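**Priltbridge, 5/7/26**

The Priltbridge Library Service will open its early years collection at the Swanepoel Street branch on four mornings a week, following a review of opening hours. The new hours apply to the children's room only. Adult lending and the study area will keep their current timetable.

The change includes a larger range of board books for children under 3. Almost 800 titles have been moved from the Lurnon branch, where the children's shelves are being replaced. They may be borrowed and returned at either location, and existing holds will be honoured.
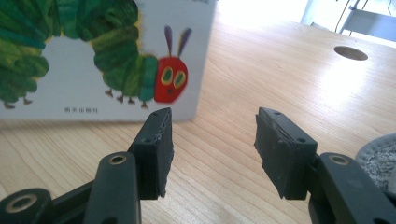
*Children's and Family Programs, Priltbridge Library Service*

Families may borrow board books for up to four weeks, with two renewals where no other member has placed a hold. Fines do not apply to items on a child's card. Damaged books should be handed to staff at the desk and should not be repaired at home.

Storytime will continue in the Vurkoton Room at its usual hour. Bookings are not required, but prams must be left in the foyer to keep the fire exit clear.

The Lurnon shelves are expected to be back in use in October. Parents and carers who would like to comment on the new hours may complete a form at either branch.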